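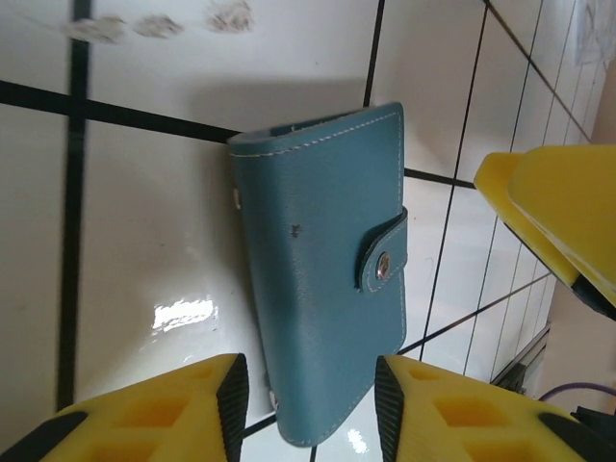
Equipment Planning Meeting, May

Home | Projects | Minutes | Suppliers | Contact

Present: Folasade Tamuno (chair), Deepak Dubey, Reet Avotiņš, Jin-sol Jin (minutes)
Apologies: Forough Fallahi

1. Previous minutes
Agreed. The Elotach invoice query is closed.

2. Second cell
DD presented the Plarkosano quote for a second two-arm cell at Flembridge. Lead time is 7 weeks from order. The quote covers arms, rail and base plates. Grippers are priced separately. FT asked for one combined price before approval.
Action: DD

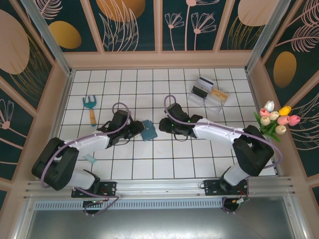
Existing cell: two arms on shared front rail, tiled floor.

3. Spares
RA proposed holding 4 spare gripper fingers and 2 cable sets. Agreed, to be charged to the maintenance line. Ekwueme to be asked for a matching price on cable sets.
Action: RA
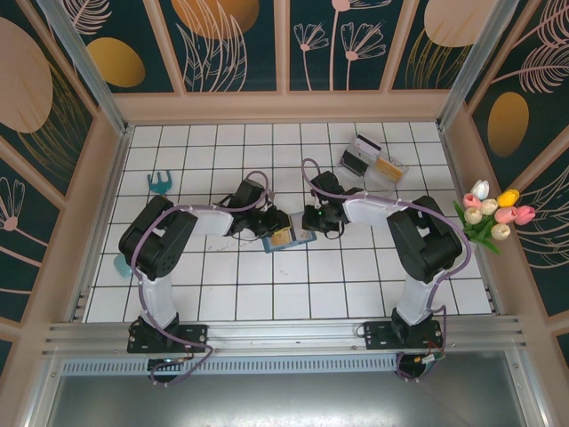 4. Layout and cable routing
RA wants the mounting positions for the second cell fixed before the rail is ordered, as re-drilling is not in the quote. The present layout puts both arms on the near edge, with the cables looped over the joints and trailing down past the base plates. RA asked for a costed option with clipped cable runs. JJ to send the supplier a marked-up drawing.
Action: RA, JJ

5. Budget
27 per cent of the equipment allocation is uncommitted. Order for the second cell held until items 2 and 4 are back.

6. AOB
None. Meeting closed 15:40.

Shares 2 | Comments 0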